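Prakasik Community Services
18/06/2022

The Prakasik summer snack and hydration program opens for enrollment this morning. The posts in this thread set out who may enroll, how orders are handled, and what has changed from last year.

Enrollment is open to every after-school site in the Kuusk and Tulik districts. Sites that took part last year must enroll again. Records were not carried over when the office moved to the Nivix ordering system in April.

Last season the program supplied 3143 snack servings to Tulik sites and 962 to Kuusk sites. The gap reflects the number of sites open in each district. Per-child allowances were the same in both and will remain the same this year.

Each site may place 2 orders per month. Orders close at noon on the final business day of the month before delivery. Late orders will be moved to the next cycle and will count toward that cycle's limit.

Snacks and drinks are ordered on separate lines of the form. A site that needs only drinks should enter a zero on the snack line. Forms with a blank line are returned by the system and must be sent again in full. 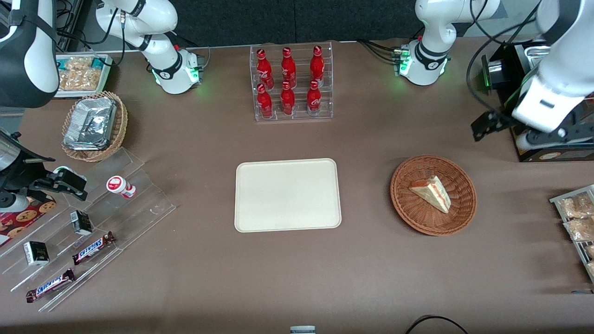 Marit asked under an earlier post whether sites without a refrigerator could still take part, as her site in Kuusk was turned down last year on those grounds.

They may. The refrigerator rule has been withdrawn. Sites without cold storage should select the shelf-stable list, which covers crackers, dried fruit, boxed juice, and bottled water. Milk and yogurt remain limited to sites with a working refrigerator and a temperature log.

Allergy notices must be posted where families sign children in. A printable notice is included in the enrollment packet in English and Spanish. Sites may add their own wording below the printed text but may not remove any of it.

Funding for the season allows for 885 enrolled children. Places are assigned in the order in which complete forms are received. A waiting list will be kept for each district.

Questions about the form should be sent through the Nivix help page. Questions about delivery go to the Tulik office, which serves both districts this season.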